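Palleck demo collection, progress note for August

Status: a little behind on count, ahead on quality. Short version first, numbers after.

Done since last note
- Hand-held gripper tool in use every working session. Second tool built, waiting on finger pads.
- 78 clean demos of the tabletop pick and place task. Another 23 recorded and thrown out, mostly tracking lost when the operator turned too fast.
- Remote control rig at Rirkden working again after the cable swap. 12 demos from it so far, all slow.
- Written instructions for new operators, two pages. Draft only.

The hand-held side is where most of the budget went and I think that was right. A new operator gets usable demos in the first afternoon. On the remote rig it took the same person most of a week, and the motions still come out jerky, lots of stops halfway. We'd like to keep the remote rig for the tasks where we need the real arm's reach limits in the data and do everything else by hand.

Bottles and cups are the current object set. Table gets left cluttered on purpose, books, boxes, papers, whatever is there. The early demos on a bare table trained a policy that fell apart as soon as we put anything else down next to the target. Approach is low and level, fingers open, one smooth move in.
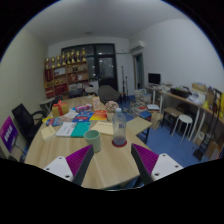

Do we still need the remote rig if the hand-held demos are this much quicker? For now we do, the hand-held tool lets people move in ways the arm can't follow and the remote demos are how we catch that.

Problems
Clear plastic is hard. Policy goes for the cap or misses the bottle body altogether, worse near the windows at the Flultport room. Trying more demos with different light before we touch the model. Also operators drift into their own habits, one closes the fingers early every time. We now review the first 26 demos from each new operator before they carry on, should of done that from the start.

Tsikata handover: their team wants our recording format. Sent them the spec, no reply yet. Not blocking us.

Next
Finish pads on tool two. Start the two-step task (move cup, then pick up bottle). Rerun the clear bottle test with the new data and report the result whichever way it goes.

Money: on plan except for pads, which wear out faster then we budgeted. Will need to shift a small amount from travel to parts. Please confirm that's OK by email, no need for a call.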